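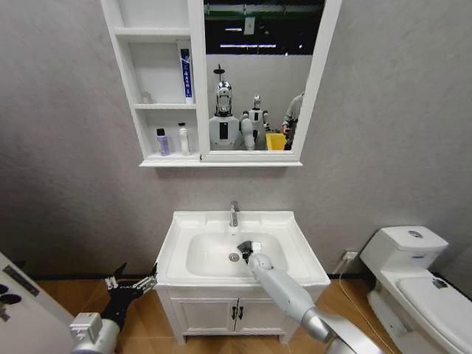 Bathroom task, seen from the head camera. The right gripper is in the basin.

In April we finally tried the idea of Hina Tarar: to hide the mirror from the policy during training. Our old model often took a reflected arm for a real one and slowed down near the sink. Now we paint over the mirror area in 8 of 100 training episodes, chosen by chance, and leave the rest as they are.

The result is better than I expected. Hesitations became fewer by more than half, and the grasping did not suffer -- I was afraid of this. Joar Halvorsen thinks the colour of the paint matters too, so we will repeat with five colours. The left arm still drifts a little when it has no job, and for that I have no good explanation yet.

Trotau lab notes | Contact | © Trotau | Back to top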